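Vestwood shape-sorting arm

From the Ullwood Workshop Encyclopedia, revised 2018-11-25

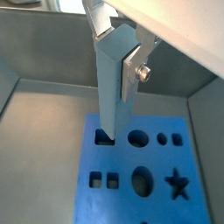

What is the Vestwood arm?

It is a robot arm built by members of a shared workshop in Vestwood, meant to pick up blocks and put them into matching holes in a foam board. It is often called a home-built robot, though that is only partly fair. The arm itself was bought second-hand, and the workshop made the fingers, the box, the board and most of the software.

Background

The build began in August as a winter project at the Vestwood shed, which shares tools and a mailing list with the larger space at Ullwood. The first plan was for a machine that would sort screws and washers by size. This was dropped after two meetings. Small steel parts rolled, stuck together and got lost under the bench, and the group settled on a task with bigger pieces and a clear finish.

Shape sorting is a toddler's toy, and the project page claimed that a robot able to do it would be "most of the way" to general assembly work. No evidence was given for this. Foam gives a little when a block is pushed against it, which forgives errors that a metal or hardwood fixture would not.

Construction

The gripper has two metal fingers of different shape. One is a bar that ends in a stepped tip, the other a flat plate with an angled profile and a hex bolt partway along it. A small camera is mounted at the wrist, looking down past the fingers. It sees the block well and the hole less well, as the block and fingers tend to cover whatever is under them. The builders knew of this early and decided to live with it.

The board is cut from bright blue foam and sits on the floor of a grey box. Its holes include circles of two sizes, squares, an oval, a trapezoid and a five-pointed star. The star took the longest to cut and is the one visitors ask about.

Control software came from Suvia, a hobby package that members had used on an earlier plotter. The Tuhumury add-on, which handles the camera, was patched heavily and the patches have not been published in full.

Claims and results

A notice on the workshop's page gave a success rate of 75 per cent over 500 attempts. The figure has been repeated on several hobby sites and should be read with care. The log behind it does not say which shapes were used, whether a person straightened the block between tries, or what counted as a success. A block resting at the rim of a hole may or may not have been scored as in.

A later and smaller log is more useful. It covers 19 attempts with a single block, of which nine were marked as complete with no one touching the box. The builders put the gap down to worn finger tips. That may be so, but the tips were changed afterwards and no new log has appeared.

Cost is also hard to pin down. The published parts list leaves out the arm, the computer and the spoiled foam – three fairly large omissions for a project promoted as cheap to copy.

Copies

Ullwood started a second version with a different arm. Its box and board were finished, and work stopped there.

See also: Peg-in-hole tasks; Ullwood plotter; Foam cutting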